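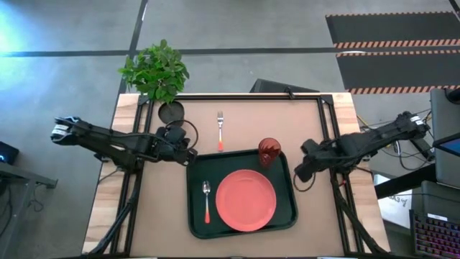
Imprimir | Enviar por correo

Asunto: Re: [vecinos-arboleda] comedor de verano, menús y alergias
Fecha: 11 de agosto de 2019

Hola a todos, contesto deprisa que entro a trabajar en nada.

Lorraine Partington escribió:
> Buenas. Dos cosas. El proveedor (Hesow) nos sube el menú infantil
> y quiere respuesta ya. Y sigo sin la lista de alergias del segundo turno.
> ¿Alguien la tiene? Sin eso no puedo cerrar el pedido.
> Lorraine

Lo de Hesow: he mirado la factura, 3.378 euros con el pan incluido. El pan no estaba en el presupuesto de julio, eso seguro. Yo pediría precio a Grurkent antes de firmar nada – el año pasado nos sirvieron 2 semanas y los críos comían bien, salvo las lentejas, que volvían enteras.

Alergias: tengo 4 fichas del segundo turno. Un celíaco, dos de huevo y una de frutos secos. Faltan las de los hermanos que entraron tarde, les escribi ayer y nada todavía. Si alguien los ve por la piscina que les insista, por favor.

Más cosas:
– Horario. El segundo turno pasa a las dos y media. Ya esta hablado con cocina.
– Fruta. Menos melón. Pera o ciruela, lo que haya.
– Los vasos y cubiertos, cada niño los suyos y CON NOMBRE. Tengo una bolsa llena sin dueño en el local de la calle Millerari, pasad a mirar.
– Cuota: quedan 10 familias por pagar. No pongo nombres, cada cual sabe.

Lorraine, si te llega la tarifa de Grurkent reenvíamela al correo del trabajo, que el otro lo abro de noche y mal.

Me voy corriendo, un abrazo

Responder a la lista | Versión para imprimir | Enviar a un amigo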